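Hunthorpe veg scheme to carry on till October

June 7, 2018

The Hunthorpe veg box scheme has been given the go-ahead to run for another 4 months, after more than half the town's streets signed up. Good news for anyone who was worried about it folding after spring.

Boxes go out from the old Tindard shop on the corner, same as before. Last month 1,539 were sent out, over 13 of them to the sheltered flats up the hill. Small start up there but growing.

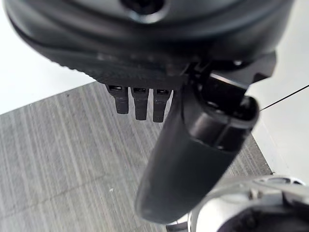

Black housing with a ridged band on its underside

Hajar Helmy, who runs the packing rota, said the response had been "a bit mad, to be fair". She wants more drivers. Mornings only, own car needed, petrol paid. Ring the shop before noon.

Price stays at six pounds for a standard box. Larger box is under review, no decision yet. Growers say the cold start to the year held back the greens but things are catching up, and there should be beans and courgettes in by the next delivery.

Cooking sessions are back as well. Hường Kim of the Diệp cafe is taking the first one, all about quick suppers from whatever turns up in the box: radish, aubergine, peppers, bok choy and so on. Bring an apron and a tub to take leftovers home. 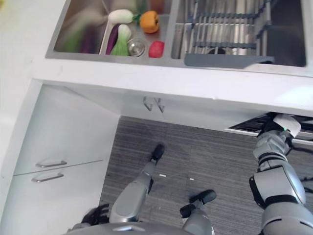

How to sign up

Forms at the shop or the libary desk. Existing customers dont need to fill in a new one. If you've moved house, tell them, as boxes have been going to old adresses.

Winetti, the bakery, will add a loaf to any box for a bit extra. White or seeded. Order by the night before. 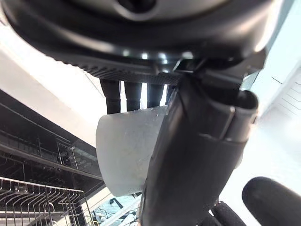 Four black fingers side by side, beneath a ribbed rim

Empty boxes should be left out on the step for collection. Flattened please, and no bags inside.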